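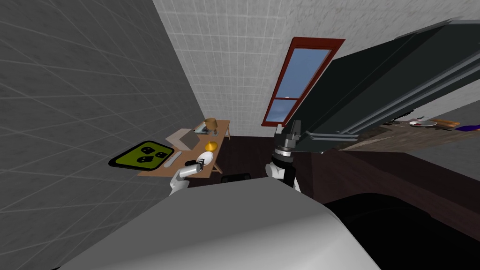

Bushra Afridi wrote after the last session that her family has always left soup on the stove overnight, boiled it again in the morning, and come to no harm, and she asked whether the course is being too strict. We will start there.

Boiling the soup again kills most of the bacteria that grew overnight. It does not reliably remove the toxins some of them leave behind, and a few of those toxins survive boiling. Many people do this for years and are fine. The risk on any one night is small, and it goes up with the size of the pot, the warmth of the room, and whether there is meat or rice in it.

# Session 3: Cooling, Storing, Reheating

May 9, 2024
Instructor: Covadonga Bravo

**Read before class:** the Campos handout, part 2. Bring your storage log, even if it has gaps.

## 1. The temperature range to avoid

Bacteria that make people sick grow fastest between 40°F and 140°F. Below that range they slow down a lot. Above it they stop growing, and most begin to die if the food stays hot enough for long enough.

Perishable food should spend no more than two hours in that range in total. On a very hot day, above 90°F, the limit is one hour. The time adds up. If a dish sits out for 30 minutes at lunch and again at dinner, count both.

Terms you should know:

- **Perishable:** meat, fish, eggs, dairy, cooked rice, cooked beans, cooked vegetables, cut melon.
- **Spoilage:** changes you can see, smell or taste. Unpleasant, but often caused by different organisms from the ones that cause illness.
- **Spore:** a tough resting form. Cooking may not destroy it, and it can start growing again as the food cools.

Spores are why rice gets its own section in the Campos handout. The rice was cooked properly. The trouble comes from leaving it warm afterward.

## 2. Cooling a large pot

A deep pot cools slowly in the middle. The outside can feel cool to the hand while the center is still warm enough for growth. Depth matters more than total volume, so the same soup in two shallow pans cools much faster than in one tall pot.

Steps for home use:

1. Take the pot off the burner. Turning the burner off and leaving the pot in place holds heat in, especially on an electric cooktop.
2. Divide the food into containers no more than two or three inches deep.
3. For soup or stew, set the container in a sink of ice water and stir every few minutes.
4. Leave lids loose until the steam stops.
5. Refrigerate. Food may go in while still warm if the portions are shallow.

Olaia Arrieta's group tried steps 2 and 3 with lentils and with chicken broth. The lentils took longer in both rounds. Thick food moves heat slowly, and stirring made more difference than adding ice.

## 3. The refrigerator

Keep it at 40°F or below. The dial on most models shows a setting, not a temperature, so use a thermometer. Put it in a glass of water on the middle shelf and read it the next morning.

- Raw meat and fish go on the lowest shelf, in something with a rim.
- The door is the warmest part. Use it for condiments and juice.
- Leave space between containers so air can move.
- Wipe the door seal when you clean the shelves. Crumbs in the folds keep it from closing.
- Cooked leftovers: three to four days.

If the power goes out, keep the door shut. A closed refrigerator holds its temperature for up to four hours.

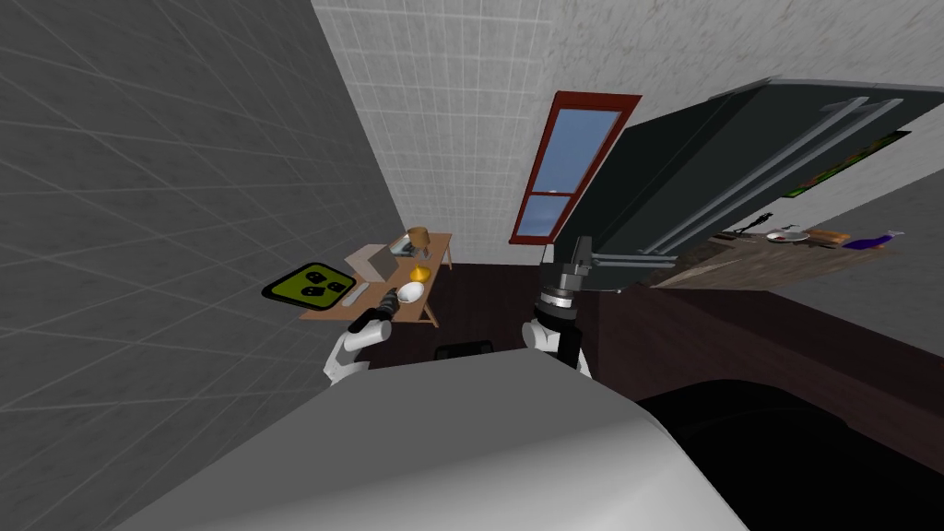

## 4. Reheating

Reheat leftovers to 165°F in the center. Bring soups, sauces and gravy to a full boil. In a microwave, cover the dish, stop halfway to stir, and let it stand a minute or two before checking.

A slow cooker is fine for keeping food hot but should not be used to reheat it. It takes too long to get through the range in section 1.

Reheat only the portion you plan to eat.

## 5. For next time

- Take 12 refrigerator readings, with the date, time and shelf for each. Iñaki Garrido has spare thermometers.
- Write one paragraph on a dish your household leaves out, and how you would cool it.
- Freezing and thawing is session 4. Esperanza Llorente will teach it, in the same room.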